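Kellent compact refrigerator, 115-liter: five months of use

The Kellent 115 is a single-door compact refrigerator with the freezer box inside the main compartment. I bought it for a small kitchen where a full-height unit would have blocked the window. The listing gives a capacity of 115 liters and the part number 3369, which you will need if you order spare shelves or bins. Mine came from the Skoreck outlet in Greltdale with the door hinged on the right.

Layout

The freezer compartment takes the top of the cabinet. Under it are the glass shelf and the clear crisper drawer. The side wall is molded with shelf supports, so the shelf can be moved, though with the freezer box in place there are only two heights worth using. I keep mine at the lower one. A covered mixing bowl clears the freezer box there, and a two-quart saucepan does too if the lid knob is flat.

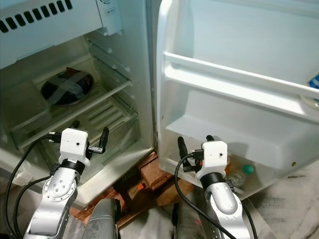 Interior with the door fully open. Glass shelf above the crisper, deep bin low on the door.

The shelf has a white front rim that catches small spills. It holds back a few spoonfuls at most. To clean under the rim you have to take the shelf out, and the door must be opened past 90 degrees for that. Allow for this if the refrigerator stands next to a wall.

The crisper has a ribbed floor. The ridges keep greens out of the water that collects underneath, and lettuce lasted four to five days in mine. There is no humidity slide. The drawer runs directly on plastic and drags when it is full of potatoes or carrots.

Door storage

The lower bin is deep enough that short items disappear behind its front wall. Tall bottles stand securely. Jars of mustard and similar are hard to find without reaching in. Farther up is a white retaining bar, held by a bracket at the end. It stops packages from tipping when the door is swung quickly, but it flexes under a full carton. I would have preferred a second molded bin.

Temperature

I set a glass of water with a thermometer on the middle of the shelf overnight. With the dial on 4 it read 39 F in the morning. The back of the shelf ran 3 degrees colder. On setting 5 a cucumber touching the rear wall froze on one side. Leave the dial on 4 unless the kitchen is very warm.

Door edge and seal

A compact unit depends heavily on its door edge, and it is the part most owners neglect.
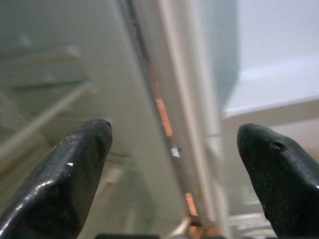 Pale panel edge at close range, with copper-orange segments in the strip beside it.

The gasket on my unit passed the paper test at all four corners. A slip of paper shut in the door should resist when pulled. Wipe the edges monthly with a damp cloth and dry them, paying attention to the hinge side, where crumbs settle.

Compared with the Kun

I used a Kun of similar size before this one. The Kun was quieter and had wire shelves, which I do not miss. The Kellent has the better crisper and wastes less height under the freezer box. Defrosting is manual on both.

Rating: 4 out of 5. One point off for the retaining bar and the drawer runners.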